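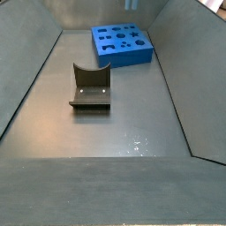 El bloque azul de formas y el soporte negro, dentro de la cubeta gris.

Trucos de taller: enseñarle una tarea a un brazo sin perder la tarde

En Grovemura solemos hablar de bisagras, de manchas de óxido y de cómo afilar un cuchillo sin salir en las noticias. Pero en el taller tenemos desde hace un tiempo un brazo Prillberg de segunda mano, y llegan bastantes correos preguntando cómo se le enseña algo. La respuesta corta es que se le lleva de la mano, o con el mando, muchas veces seguidas, y se procura no poner cara. La larga viene a continuación.

Antes de empezar

Decida la tarea en una sola frase y escríbala en un papel. La nuestra decía «bajar al bloque, cogerlo por detrás y acercarlo al soporte». La primera versión decía «ordenar la cubeta», y con ella tres adultos hicieron tres cosas distintas, todas grabadas con esmero e inservibles en conjunto.

Prepare también el final. Un episodio necesita acabar en algún sitio, y quien maneja el mando tiene tendencia a seguir dando retoques, como el que aparca y vuelve a salir porque la rueda no ha quedado paralela. Nosotros paramos al abrir los dedos y subir un palmo. Ese palmo también se graba.

Una cubeta con paredes inclinadas ahorra mucho. Lo que se empuja sin querer se queda dentro, y el suelo del taller es un sitio donde las piezas pequeñas entran y ya no vuelven. Si la suya baila sobre la mesa, sujétela con cinta por la base. Usamos Le Roux de tela, de la ancha, que deja un pegote feo al quitarla; el pegote sale con alcohol y rencor.

De la mano o con el mando

Llevar el brazo a mano es más natural y se aprende en cinco minutos. El inconveniente es que su mano acaba saliendo en todas las cámaras, y luego hay que decidir si le parece bien. Además, uno empuja con el hombro sin darse cuenta y los movimientos salen con acento propio.

Con el mando a distancia se tarda más. El nuestro es un Tarnent con dos palancas, y en la primera hora todo el mundo confunde acercar con bajar. Recomiendo dedicar esa hora a no grabar nada. Quien se la salta la paga después borrando episodios, que es una ocupación silenciosa y bastante triste.

Para bajar a un objeto con el mando:

Colóquese primero por encima, con los dedos verticales.
Corrija el giro arriba. Abajo ya es tarde y se arrastra el bloque.
Descienda en dos tramos, con una parada breve entre ambos.
Mire la vista de la muñeca solo en el segundo tramo.
Cierre despacio. La espuma cede y perdona; el plástico duro no tiene ese carácter.

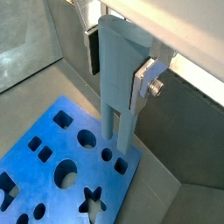
La cámara de la muñeca engaña con las distancias. Uno cree que ya está tocando y todavía queda aire, o cree que queda aire y lleva un rato apretando. Lo que nos funciona es fijarse en la sombra de los dedos y, cuando la luz no ayuda, echar un vistazo a la cámara fija. Apartar la vista del monitor para mirar el brazo de verdad está permitido, aunque al principio da la sensación de copiar en un examen. Eso sí, si durante las demostraciones usted depende de algo que el robot no ve, luego no se extrañe de que él no lo encuentre. Tape el brazo con un cartón un rato y compruebe si aún sabe hacer la tarea mirando solo las pantallas. Yo suspendí dos veces.

Sobre las piezas

Un bloque de espuma con agujeros de formas es buen compañero de aprendizaje. Pesa poco, tiene color y ofrece rebordes de sobra donde equivocarse. Conviene que contraste con el fondo; azul vivo sobre gris va de maravilla. El soporte negro lo elegimos porque era el que había en el cajón.

Marque la posición inicial si quiere que todo arranque igual, y despegue las marcas en cuanto la tarea salga con soltura. A partir de ahí, mueva las piezas un poco entre episodios: un dedo a la derecha, un giro leve, un poco más cerca de la pared. Poco. Hay quien oye «varíe» y pone el bloque de canto en una esquina, detrás del soporte, a ver qué pasa. Pasa lo que se imagina.

Cuántas veces hay que repetirlo

Más de las que apetece. Para esta tarea guardamos 89 demostraciones buenas de un total de 144 grabadas, y eso que nos teníamos por gente cuidadosa. El resto se fue por motivos variados: un cierre en falso, un estornudo con la palanca en la mano, una tanda entera con la cámara fija girada hacia la estantería. De esa última no hablamos en las comidas.

Trabaje en tandas cortas. A los 90 minutos de mando el pulso se vuelve creativo y uno empieza a atajar por encima de las paredes. Es preferible levantarse, regar algo y volver. Si son dos personas, turnarse cada pocas demostraciones mezcla los estilos; si cada una hace una mañana entera, el brazo aprende a ratos de una y a ratos de otra, y se nota en cómo duda.
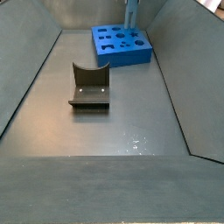
Otra cosa que se aprende tarde: las pausas cuentan. Si usted se queda parado sobre el bloque pensando en la cena, esa parada queda en los datos con la misma dignidad que el resto, y el robot la reproducirá con gran seriedad. Piense antes de darle a grabar. Si necesita pensar a mitad, corte y repita.

Lo mismo ocurre con las manías. Yo subía siempre un poco antes de bajar, un saludito inútil que nunca había visto hasta que se lo vi hacer al brazo. Quitarlo me costó una tarde y algo de amor propio.

Los errores, con medida

Guarde unos cuantos episodios en los que la cosa se tuerce y se arregla: se resbala el bloque, se suelta, se vuelve a colocar la pinza y se coge bien. Sirven para que el brazo sepa salir del apuro. Los episodios en los que la cosa se tuerce y ahí se queda, a la basura o a una carpeta aparte con un nombre claro. «Varios_2» no es un nombre claro. Llevamos unos 1.189 archivos en el disco y todavía aparece de vez en cuando un «bueno_final_este» que nadie se atreve a abrir.

Apunte al terminar cada tanda, en el mismo cuaderno de siempre:

quién llevaba el mando;
qué luz había, y si alguien tocó la persiana;
qué piezas se movieron y hacia dónde;
lo que salió raro, aunque dé vergüenza.

La persiana merece párrafo propio. A las cinco de la tarde entra el sol por el lado malo y el suelo de la cubeta se llena de reflejos. Puede grabar siempre a la misma hora, y entonces tendrá un robot de horario fijo, o repartir las tandas entre mañana y tarde. Hacemos lo segundo, más por desorden que por método.

El día de la prueba

Deje la mano cerca de la parada y quite las tazas de la mesa. Suelte el mando del todo: cuesta más de lo que parece, porque el pulgar quiere ayudar. Y no juzgue por el primer intento, bueno o malo. Haga diez, mueva las piezas entre uno y otro como hacía al enseñar, y anote el resultado antes de empezar a explicarlo.

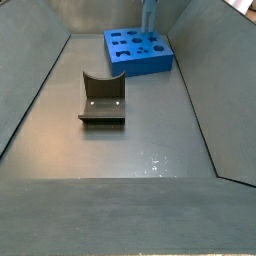 Una lectora escribe que lo de tirar tantas demostraciones le parece un lujo. En su caso, cuenta, las mediocres se quedan todas, apenas recorta el principio y el final, y solo descarta las que acaban con la pieza donde no debe; lleva así desde agosto y su brazo dobla paños de cocina con una torpeza que ella califica de familiar. Pregunta también si vale la pena cambiar de mando a mitad de proyecto.

A lo primero, que puede ser. Nuestro criterio es severo porque la tarea pide puntería, y un paño agradece casi cualquier doblez. Haga la prueba entrenando una vez con todo y otra con lo escogido, y quédese con lo que mejor le funcione.

A lo segundo, que no lo cambie mientras vaya tirando. Pasamos al Tarnent con el trabajo ya empezado y hubo que repetir la hora de práctica entera, la de confundir acercar con bajar. Si el viejo se le rompe, guarde las tandas nuevas en otra carpeta y apunte el cambio en el cuaderno, a ser posible en la misma página donde puso lo de la persiana.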